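Bridance Trace 11
Software for two-hand demonstration data

Bridance Trace takes the recordings from a pair of hand-held grippers and turns them into trajectories your planner can use. It was written in Damville by the same group that makes the Bech calibration tool, and the two programs share one project file.

What it does

Trace lines up the left and the right recording on one time base. It estimates the path of each gripper from its own video, then places both paths in one common coordinate system. The finger opening is stored next to the pose for every step. If tracking is lost, the segment is marked and left out of the export until a person has looked at it.

Soft objects need more care than boxes and cups. With a garment, the distance between the two grippers matters as much as the position of each one, so Trace keeps this distance as a separate channel and you can set limits on it - for example to reject a take where the cloth would be pulled too hard.
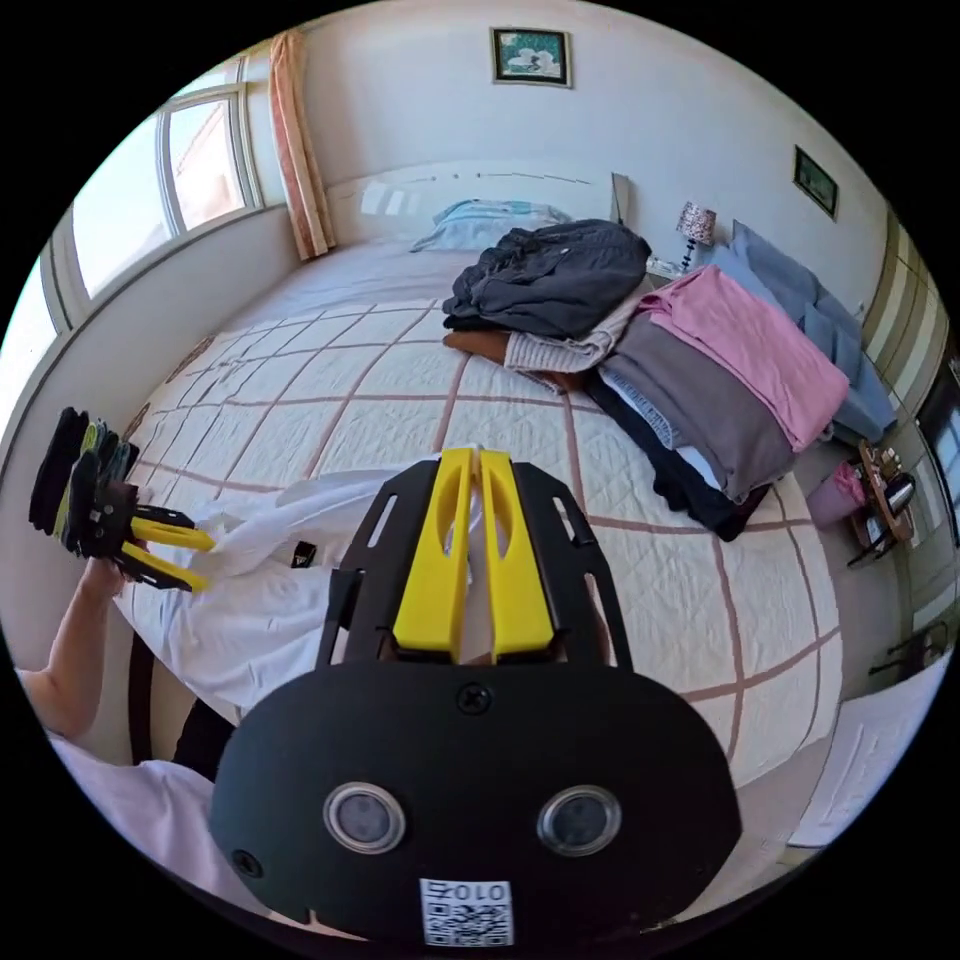 Valdemar Stougaard wrote to us that the relative channel saved his folding project in Grolville, but that he would like to see it drawn in the same plot as the finger opening, and that the import of long sessions was too slow on his laptop. The plot was added in the August update. Import now runs in the background, and you can start to review the first takes while the others are still loading.

Review window

Both views play side by side with a shared cursor. Cut, label and reject have one key each. Labels are free text, or you can load a fixed list from a file.

Technical data

Input: video up to 720 lines, one file per gripper
Longest session: 700 takes
Export: plain table or binary, with time stamps
Disk space: 438 MB without sample data
Licence: per workstation, updates included for one year

A trial version is available on request. Please tell us which gripper you use and how the two clocks are synchronized, so that we can send the right import profile.

Page updated January 7, 2021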